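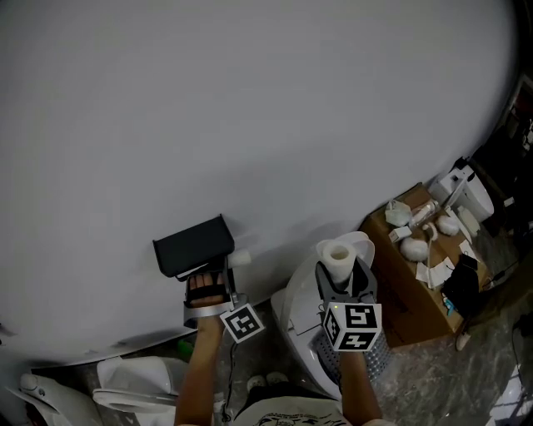 **Merike Vanags**, Program Coordinator, Cidthorpe Community Kitchen

Progress report to the Hekham Fund, period ending September

Attn: Ragnvald Strömberg

The lunch program ran every weekday in this period except for two days in the second week, when the Cekeck Street water main was shut off. We served 700 meals. Of these, 274 were delivered to people who can't get to the hall, mostly on the Öberg side of town.

**Spending**

Food costs are under budget. Paper goods and cleaning supplies are over, and I expect that to continue – our old supplier closed and the new one has a higher minimum order. I would like to move $30 a month from the food line to supplies for the rest of the grant. Please let me know if that needs a formal request.

**Kitchen**

The second sink was put in and passed inspection. The walk-in cooler still has the old door seal. The replacement came in the wrong size and went back.

**Deliveries**

We lost one driver to a new job and the Öberg route now runs late, with the last drop at 1:15 p.m. Two people have asked about taking over the route. Both need background checks first.

**Next period**

- Fit the cooler seal
- Get the Öberg route back to a noon finish
- Start the low-salt menu, which was pushed back from the summer

Receipts are in the shared folder, apart from the plumber's final bill – he hasn't sent it yet.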